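Produce Order Pickers – Part Time, Mornings
Plendbridge Market, Ultby

Job type: Part time, 17 hours a week
Reports to: Győző Sipos, produce lead
Start: May

Plendbridge Market is hiring order pickers for the produce section. You will fill customer orders by hand from the vegetable shelves, one basket per order, and bring each basket to the pickup counter. The store carries 273 produce items in season and fills over 400 pickup orders in a normal week. Most are small household orders of mixed vegetables.

What you will do
Read the order slip and collect each item from the shelf.
Check for soft spots, splits and mold before anything goes in the basket.
Place pumpkins, squash and other heavy items first. Peppers and leafy greens should not end up under them.
Trim or pull damaged outer leaves from cabbage and put them in the compost bin.
Pick up loose leaves and onion skins from the shelves and the floor as you go.
Restock potatoes, carrots, onions and garlic from the back room when the shelf runs low.
Tell the produce lead when an item is out. Do not substitute without asking – customers choose their own substitutes on the order form.

What we ask for
You can lift a full basket and stand for a four-hour shift.
You can tell common vegetables apart, including napa cabbage from green cabbage and the main kinds of squash. We will teach you the less common ones.
You are on time. The first shift starts at 6 a.m.
You can work every other Sunday.
No store experience is needed. A food handler card is required within your first month and we pay for the class.

What we offer
Paid training for the first two weeks, a store discount on groceries, and a set schedule posted two weeks ahead. Gloves and aprons are provided.

How to apply
Fill out a form at the service desk or mail a short letter to Plendbridge Market, 1322 Boateng Road, Ultby. Give your name, a phone number and the mornings you can work. Put "Produce picker" at the top. We call everyone who applies, whether or not we have a shift for them.

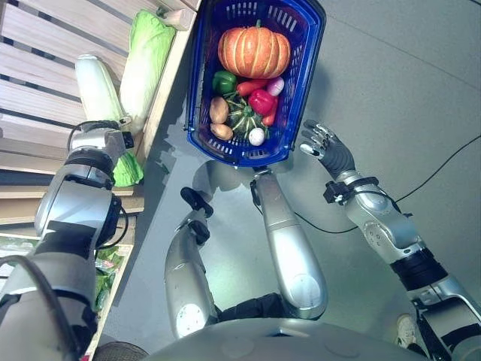
Omprakash Dhillon: Is the 6 a.m. start fixed for every shift? I could do 7 on weekdays and any time on Sunday. Also, would the two training weeks be at the same hours as the regular job?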